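Drondasley Opens Equipment Planning Service for Table-Clearing Robot Arms

Saturday, September 17, 2022

Drondasley today opened a planning and purchasing service for restaurants, care homes and small hotels that want to budget for robot arms in their dining areas. The service, named Wilar, lets a buyer test a room layout in simulation before placing an order for hardware.

Customers send in a floor plan, table sizes and a list of the items an arm would be expected to handle. Wilar builds a simulated dining room from that material and runs pick-and-place tasks in it, such as moving small objects into or out of a bowl on a wooden table.
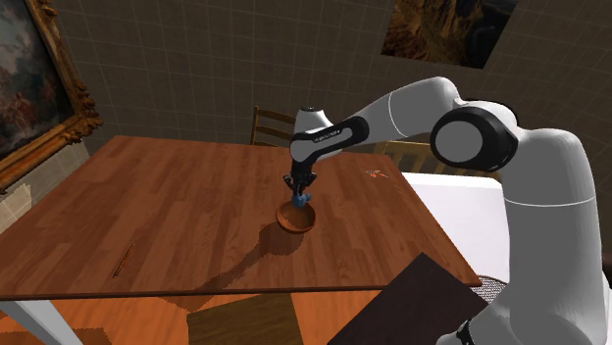 A standard study covers 16 tasks and ends with a written report. The report lists the arm reach needed, the type of gripper, the mounting height and the floor space to set aside. It also names any task the arm did not complete, so that the buyer can decide whether to change the layout, pay for a different gripper or leave that job to staff.

Drondasley said many first-time buyers set their budget by the price of the arm and leave out the stand, the wiring, staff training and spare parts. The Wilar report gives each of these its own line, along with yearly service costs.

During a trial period the company ran 553 layout studies. The most common change was to where the arm would be mounted. Several customers moved it to a separate stand next to the dining table after seeing how much of the tabletop it could reach from there.

Simulation does not replace a site visit. Floors, power outlets and walkways still have to be checked in person, and Drondasley does not issue a final quote until that is done.

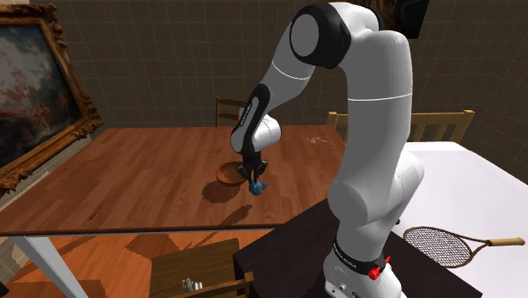 Pricing and Availability

A single-room study costs $300. Buyers with more than one site can order the Kahraman package at $1,337, which includes a shared parts list and a purchasing schedule split over two budget years. Study fees are credited toward any arm ordered through Drondasley.

Orders are open now. Site visits begin in January, starting with customers in the Vedley area. Rooms with fixed seating can be studied, but a measured drawing is required.

About Drondasley

Drondasley plans, supplies and services automation equipment for food service and hospitality businesses. Its office and parts warehouse are in Vedley.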